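Folding bench notes, August, started 10 a.m.

Back at the folding today after a morning lost to the label printer (don't ask, there's a new ribbon in it and I'm keeping the old one out of spite). Today's job was carrying on with the mixed pile for the Ovolero sorting guide, the one that's meant to tell people how to fold odd clothes so they stack without sliding off each other. Plain T-shirts were finished ages ago. It's everything else that takes the time!

I've gone back to tipping things into the basket by colour, darks together, because I found last week that I fold faster when I'm not switching between a black thing and a white thing. Bits of fluff are the reason, I think - you stop to pick them off and then you've lost your rhythm. The mat wants a going over with the sticky roller before any whites go on it. I've written that on the wall as well, so no excuses for any of us, me included. 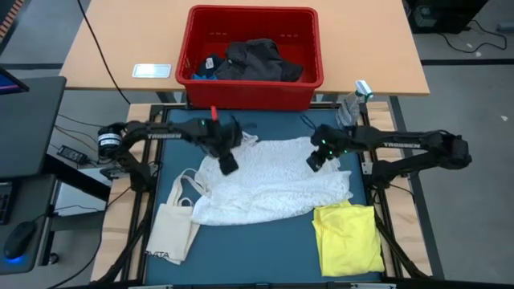 Anyway, the method for tops hasn't changed from the Ikcombe version. Lay it face down, smooth from the middle outwards, sleeves in, then sides in, then up from the hem in 3. I did try the Mirani way again, where you fold lengthwise first and then roll, and it makes a lovely tight little parcel that comes undone the minute you put it on a shelf. Fine for a suitcase, hopeless for us. I've crossed it out in the guide but left the drawing in, it's a nice drawing.

Black cotton is a pain to smooth. You can't see the creases properly under the lights, so you have to go by feel, and I kept finding a ridge under my hand after I'd already done the sleeves. Flat palm, not fingertips. If it still won't lie down, give it one good shake by the shoulders and start again, it's quicker than fiddling.

Labels: can we agree to tuck them in before folding? I've been doing it at the end and then having to open the neck up again. Small thing but it's been bothering me since the Arnell batch, when we had 200 pieces to get through and every other one had its tag poking up.

Stopped for tea, came back, did the awkward ones. By awkward I mean anything with straps, ties, belts, loops or dangly bits, which seem to breed at the bottom of the pile. They catch on whatever's next to them and then you lift one thing and get two. My notes on these were a mess so I'm writing them out again properly.

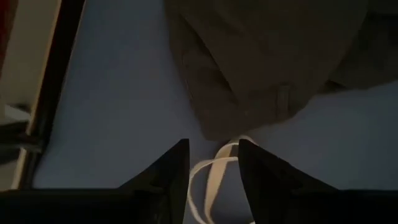

Entry by the folding bench, afternoon page

Straps first, always. Before you touch the body of the garment, find out where the strap goes and which piece it belongs to. A pale strap showing under the hem of something brown might be part of the brown thing or it might be from another piece altogether, and a gentle lift of the hem will tell you. Please don't pull! Pulling is how we got the stretched ones.

Once you know whose it is, lay it flat along the length of the garment, inside the fold line, with no twist in it. Then fold over it as normal. If it's too long, double it back on itself once. I used to wrap it round the outside like a parcel and it looked very smart, but it leaves a dent in soft fabric and somebody always undoes it to see what's inside.

Heavier brown and khaki stuff holds a crease worse than I expected, so smooth it twice, and go along the folds, not across them. Two folds is plenty for the thick ones. Three and they spring open.

Still to do: redraw the strap page, find the good scissors, ask whether the guide needs a bit on socks (I vote no). Basket back on the desk at the end, please, and the mat left clear for the morning.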